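Sulline 200 Tabletop Reflector: Review After a Season of Use

The Sulline 200 is a reflecting telescope on a short wooden turntable base, meant to be set on a table or a sturdy crate. I bought mine with my own money from Jirkgate, a mail-order optics shop, and I have used it from early fall through the end of November. Most of that was from my backyard, which has a fair amount of streetlight to the south and a decent view north and east. I took it out to a darker site twice.

I came to it from a small refractor that I had used for years, mainly on the Moon. What I wanted was more light for the outer planets and for the brighter nebulas, without a tripod that takes up half the car.

What comes with it

The box holds the tube, the base in one piece, a red dot finder, two eyepieces and a plastic dust cap. There is a printed manual, but it covers three models in the same line and you have to work out which paragraphs apply. The base arrived already assembled except for the side arm, which goes on with four bolts. The wrench is included. I had the whole thing together before dinner.

The eyepieces are the weak part of the package. The low-power one is usable, with stars that turn into little seagulls toward the edge of the field. The high-power one has a narrow view and you have to press your eye right up to it. I replaced it within the month with a 12 mm from Sperling, and that is what sits in the focuser most nights now.

Setting up

The tube slides in a dovetail clamp, so you can shift it forward or back for balance. With the Sperling eyepiece in place it needed to come back a little. Once balanced it stays where you point it, down to the horizon and up to almost straight overhead. The last few degrees are awkward because the finder ends up over the base and you have to crouch. 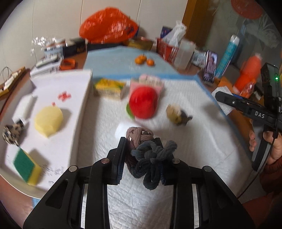
Collimation is the other part of setup that new owners worry about. The mirror was slightly off when it arrived, and has drifted a small amount after each car ride. There are three spring-loaded screws at the back with knobs big enough to turn in gloves. I use a plain sight cap with a hole in it and it takes a couple of minutes. A laser would be quicker, but I haven't felt the need.

Cooldown matters more than I expected coming from a small refractor. Straight out of a heated house, planets look like they are under running water. After the better part of an hour on the patio they settle down. I now put the tube in the garage before we eat and carry it out afterward.

Planets

Saturn was well placed in the evening through the fall, and this was where I noticed the biggest jump from my old scope. The ring showed as a clean line of light on both sides of the globe, and Titan was easy. On the steadiest nights I picked up two more moons without much effort.

Jupiter came up later and I mostly caught it after 9 p.m. The two main belts are always there. With patience I could see uneven edges on the northern one, and on one very still night the shadow of a moon was a crisp black dot. On poor nights there was nothing to be gained over the small refractor, and I went back inside.

Uranus is a small, flat, gray-green disk that plainly isn't a star at high power. Neptune I found on my second try, using a chart from the Falis app. It was a dim bluish point, and I had to go up in magnification before I was sure I had the right one. Anything past that is out of the question with a telescope of this type from a yard like mine. Some of the ads talk about exploring the far reaches of the solar system, and buyers should know that this stops at Neptune.

Deep sky

From the backyard, the Orion Nebula is very good and the Andromeda Galaxy is a bright oval smudge. Open clusters are the best use of the scope at home. The Double Cluster just fits in the low-power eyepiece, and the edge problem I mentioned takes something away from it.

At the dark site the difference was large. I could trace one dust lane in Andromeda, and both companion galaxies were plain to see. Detlef Eichhorn, who has observed from that same field for a long time, had his larger scope set up beside mine. His view showed more, of course, but he spent nearly an hour getting it ready and I was looking at things after ten minutes.
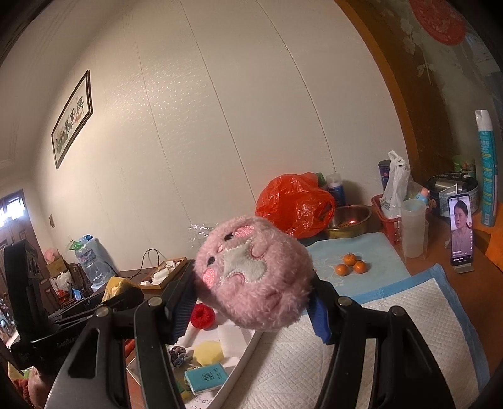 Pink plush ball with an embroidered face, held in the gripper's jaws.

Complaints

The red dot finder drains its battery if you forget to switch it off, and the switch gives no click to tell you. I have killed two batteries so far. The focuser is a basic rack and pinion with some slop in it – fine at low power, annoying on Jupiter. Tightening the small screw underneath helps but makes the motion stiff.

The rubber feet on the base leave marks on a painted table. Mine now stands on a square of old carpet.

The weight is listed as 21 pounds for tube and base together. I can carry that through a doorway in one trip, though on the back steps I prefer to make two.

Who should buy it

If you have a solid table or low wall outdoors and want to see the planets as well as a mid-size mirror can show them, the Sulline 200 is a sensible choice. Set aside some money for one good eyepiece. If you plan to take long-exposure photos, look elsewhere, as the base doesn't track and there is no way to add a motor.

I am keeping mine. The next thing I plan to change is the finder.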